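Gowda's second single arrives, and it's better than its press release

Viddale label Wultasano would like you to know that Wamov, the new single from dance-pop duo Gowda, is "the sound of summer". Every label says that in January, so make up your own mind.

Singer Pavithra Nambiar doesn't care for the phrase either. "We wrote it in a cold kitchen over 4 nights," she said. "I don't know what season it is."

The song runs to 13 lines of lyric, most of them repeated, over a bass part producer Prakash Pinto admits he tried to delete twice. An early mix had strings. They're gone, and the chorus has more colour without them – though the bridge still goes on a bit.
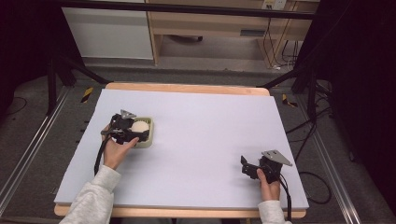

What's being released

Wamov comes out as a digital single with 4 remixes, at least one of which you'll probably skip. There will also be a vinyl pressing of 1000 copies. Wultasano calls this "strictly limited". Gowda's first single had the same run and the label still has boxes of it.

"If people want to dance to it, good," said Pinto. "I'm not promising it'll change anyone's life."

Gowda will play the song live in Viddale at 8 pm on release night. Review copies are available from the Wultasano press desk – please listen before quoting the summer line.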